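Filed under: School Stuff, Grumbling, Robots

My kid's robotics club doesn't have a robot this year. I want to get that out first, as it took me until February to understand it. I had been signing permission slips and driving to Ackroyd High two evenings a week on the belief that somewhere in the building there was a machine with wheels on it. There isn't. There's a row of computers and a program called Jademus, and inside the program there's a robot, and inside the robot's house there's a table with a fork on it.

I'm not against this on principle. I write software for a living, or at least I maintain software other people wrote, and I know you can learn plenty without touching metal. But I've been to the last few sessions as the required extra adult and I've now sat through the rehearsal for the spring open house, and I have complaints.

The project goes like this. The club entered something called the Idby Challenge, which is for high school teams and runs entirely in simulation. Every team gets the same robot with the same two arms, dropped into a furnished room. The team has to get it to pick things up off a table and put them where they belong. Clear the table, basically. A student sits with a controller and drives the arms through the job over and over, and every run gets saved. Then the saved runs are fed to a learning program, and the robot is supposed to do it alone. You get scored on how often it manages and how much it knocks over.

There are six students on the team. They have split themselves into drivers and people who look after the learning part, and the split happened in September and never got revisited, which is my first gripe. The drivers are bored out of their minds. The learning people are having a wonderful time and never have to drive. I suggested swapping and was told, politely, that it would hurt the consistency of the data. Maybe so. It's also a school club, and half of it is spending its evenings nudging a pretend hand toward a pretend dish.

My second gripe is the driving itself, which I tried. It's miserable! You see the room from the robot's head, you get two sticks and some triggers, and you have to work out how far away everything is with no feel for it at all. I closed the right gripper on nothing four times running. The kids thought this was great. My own child, who can't put a plate in an actual dishwasher without a written request, told me I was "coming in too steep."

To be fair to them, they're good at it. The best driver on the team can clear the near side of the table in the time it took me to find it. Whether that is a thing worth being good at I leave to the college essay.

Then there's the room. Somebody at Jademus, or some routine that somebody at Jademus wrote, furnishes these places and scatters objects around, and the results are strange in a way the students have stopped noticing. There's a portrait on the far wall that no one can identify. The team has a name for whoever it is and I've been asked not to print it. The tableware is reasonable enough, and then next to the tableware you get things you'd never put on a table where people eat. I asked what the robot was supposed to do with an animal skull. "It's a distractor," I was told. It certainly worked on me.

These are from the rehearsal evening, both with the right gripper over the table. The skull is on the white tray in the second one.

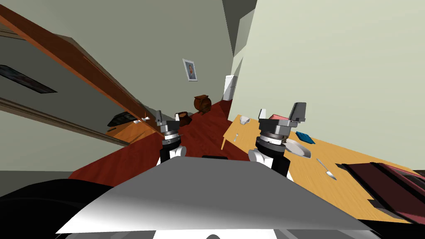
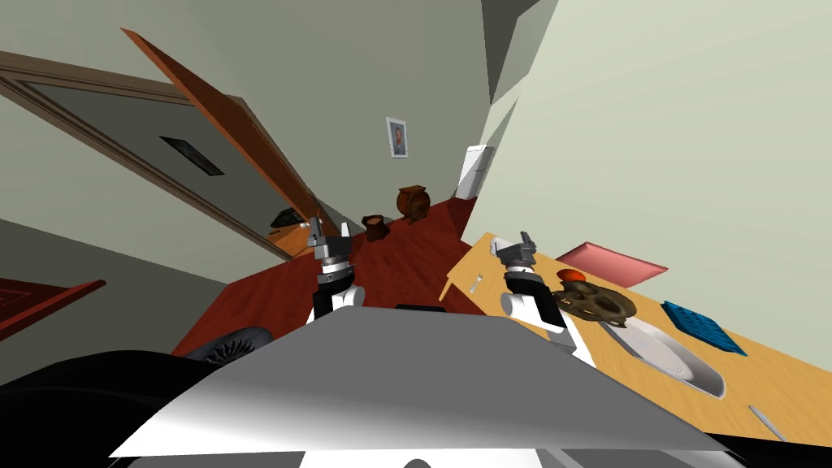 Posted 29 Apr 2025 by a parent in Lodley | Personal opinions, cranky ones

So, the rehearsal. The plan for the open house is to put the robot's view up on the big screen in the library and let it run while families walk by. The students have a poster. The poster says the robot learned from 134 demonstrations, which is the number of runs they kept. I asked how many they threw out and got a lot of looking at shoes. I don't think they're hiding anything. I think they didn't write it down, and that bothers me more than if they were hiding it.

It matters, too. If you keep only the runs where the driver did well, you've taught your robot what it looks like when everything goes right. Then it reaches a bit wide of a fork and has no idea what to do next, as it has never been shown a bad reach and a recovery. I watched it do precisely this. It went out over the table, missed, and then carried on with the rest of the motion as if it had something in its fingers. Over to the side, open the hand, set down nothing with great care. Back again. The students groaned. A little brother who had been brought along clapped.

I brought up the recovery idea and one of the learning people said they had read about that and were going to try it "after." After what? The challenge closes in a few weeks. This is my third gripe and the one I'd defend in front of anybody: the kids have been steered toward a score, and the score doesn't reward stopping to find out why something failed. So they change a setting, start the training over, go home, and see what number comes back. Sometimes it's better. When it's better they don't ask why either.

When I was in a club like this (we had a real machine, a dreadful one, it smelled) the thing would break and you'd have it in your hands, broken, and you had to look at it. A wheel was loose or it wasn't. I'm aware of how old that makes me sound. But I keep watching these students look at a gripper that closed next to a spoon, and there's nothing to hold up to the light. The physics is whatever the program says it is. I saw a dish slide in a way no dish of mine has ever slid. One of the drivers has worked out that if you press a certain object down just so, it pops up into your grip, and he does it every time, and I'd bet money the robot has learned that trick. Good luck with it in a kitchen.

Now the money, and I promised my spouse I'd be calm here. The club's budget for the year is $2,060. Most of that went to the license and the entry fee. I'm told a physical arm of even modest quality would have eaten all of it and left nothing for entering anything, and I believe that. I'm also told that with a physical arm, one student works and five stand and watch, where with Jademus everybody gets a seat. That's the best argument I've heard for the whole business, and I'd find it stronger if everybody in a seat was doing something other than their homework.

What I'd like for next year, and I've put it in an email, which I'll boil down:

Keep the throwaways. Log every run, good and bad, with a few words on what went wrong. Make them trade jobs partway through the year, whatever it does to the data. And buy one cheap arm, I don't care how cheap, and put it on a desk with an ordinary fork. Let them find out what their nice clean table left out.

The answer I got was friendly and said the points would be discussed. I've worked in offices long enough to know what that is.

I should say that my kid disagrees with nearly all of this. I read most of this post out loud at dinner and was told that I don't understand it, that the drivers like driving, that the discarded runs were "obviously bad," and that the smelly robot story has been told before. There was some heat. Then, with the plates still sitting there, I got a pretty good ten-minute account of why the gripper misses the fork more than it misses the bigger things, with the salt shaker standing in for the robot's wrist. The thinking was sound. It had a guess in it and a way to test the guess. None of that is on the poster, and I said so, and was told the poster is already printed.

The open house is next week in the library. The Idby results come out some time after school ends, and I'll post the score if I'm allowed to. I'm down to bring napkins.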